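Last updated: 17 July 2025

4.2 Residue after removal

Suppliers of painter's tape often promise clean removal after long exposure. We doubt the wording more than the product. In the Parby trials, 127 strips were left on sealed pine and pulled by hand, and the share rated "clean" depended heavily on who did the rating. Vurnasel reports peel force only at a single speed, which tells a house painter very little. 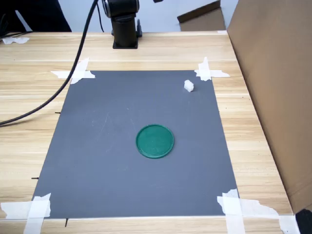 Figure 3. Gray board fixed to a wooden tabletop with white masking tape at the corners.

Peel angle was not controlled in the Plavell data either - a serious gap, as a low angle can tear thin paper backing. We therefore treat the claimed gain over the older adhesive as unproven. A repeat in March used about 200 strips and narrowed the difference further.

Related items
Palamarchuk peel test: a critical note
Paper backings and tear strength
Storage of rubber-based adhesives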